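Handling and recording knitwear in small rooms
Speaker notes, Nanna Arnardóttir
Grenonthorpe textile lending group, February session

Slide 1: Title
Introduce myself and mention Dilwyn Samuel, who wrote the intake sheet. The handout has the full version. Questions at the end, except on vocabulary, which people should raise as we go.

Slide 2: Scope
The talk covers knitted tops from arrival to shelf. Woven garments, coats and footwear have a separate procedure and are not covered. Repair is not covered either. Leif Laxdal gives that talk after the break.
The lending stock at Grenonthorpe passed 1000 items last winter. Knits are a minority of the stock and account for most of the re-measuring. The cause is stretch. A sweater measured while hanging and the same sweater measured flat give different body lengths, and the older records do not say which method was used.

Slide 3: Identification first
Every garment gets its record opened before it is measured or folded. The order matters because a folded sweater with no record looks the same as one that has been finished.
Keep the garment low on the work surface and bring the handheld scanner to it. Hold the device by the grip, in either hand, with the other hand free for the fabric. Do not lift a knit by one shoulder to bring it closer.
Allow for the difference between code types. Our older Wamard tags are short and wide and need to be flat. The newer Jastadard tags are more tolerant of a bend. If a tag will not read after a few attempts, type the number in and set the garment aside for a new tag.
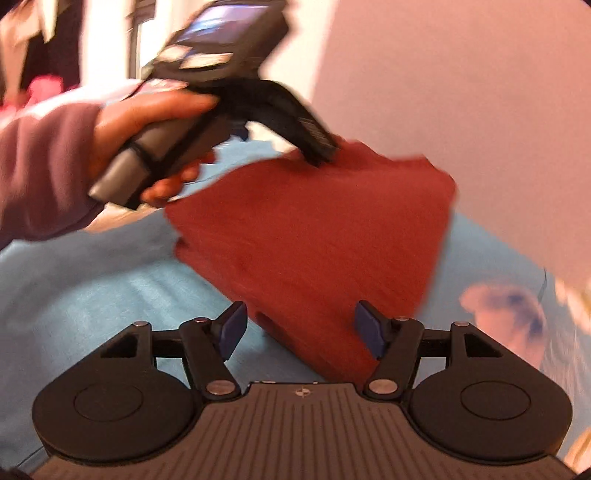

Slide 4: Laying out
Clear a surface larger than the garment with both sleeves out. A bed is acceptable. A bare table is better for heavy knits, which drag on bedding and pull out of shape at the hem.
Sequence: front up, shoulders first, then side seams, then sleeves. Work outward from the neck. Smooth with a flat palm. Do not pull at the cuffs, as this lengthens the sleeve measurement and the error does not show afterward.
Color contrast between garment and surface helps in finding the edge. Dark red on blue is easy to work with. A printed cover causes no trouble provided the garment is a solid color. 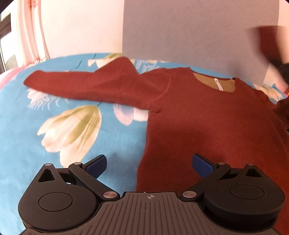
Creases at the top of the sleeve should be worked out before the tape goes down. A ridge there shortens the reading. Heiðrún Baldursdóttir ran a comparison on 21 sweaters, measured once with the sleeve as it fell and once smoothed, and 7 of them moved into a different size band. Pause here. This is the figure people ask about later.
Take body length from the high point of the shoulder to the hem. Take chest width one inch below the armhole. Record sleeve length from the shoulder seam to the cuff edge. For raglan sleeves, measure from the center back of the neck and write "CB" next to the number.

Slide 5: Checking by hanging
Hanging is a check for drape and for holes that close up when the fabric is flat. No measurement is taken at this stage.
A plain, pale wall behind the garment is sufficient. Stand where the window light falls on the knit from one side, which shows pilling and thin spots. Turn the garment once and check the back. Keep the hanging time short for anything loosely knitted.
Support the weight at more than one point. Hjalti Kárason asked last time about clip hangers. The answer is still no, as the clips mark ribbing.
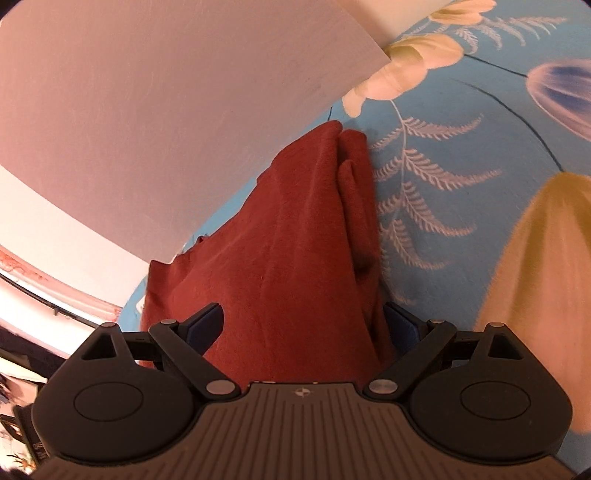 Slide 6: Folding and storage
Return the garment to the flat surface, front down. Sleeves in across the back, sides to the middle, then hem up to the neck. Two folds for fine knits, one for thick knits. The tag must end up on the outside edge so that a shelf can be checked without unfolding.
Stack no more than 7 to a shelf section. Heavier garments go underneath. Arsenault boxes are for out-of-season stock only and need the list of record numbers taped to the short side.

Slide 7: Open points
Whether to re-measure the older records or flag them as unverified. I prefer flagging.
Whether cardigans are measured buttoned. The sheet currently says buttoned, and Leif disagrees.
Replacement tags: order form is at the back of the handout. Return it to Dilwyn before 4 p.m.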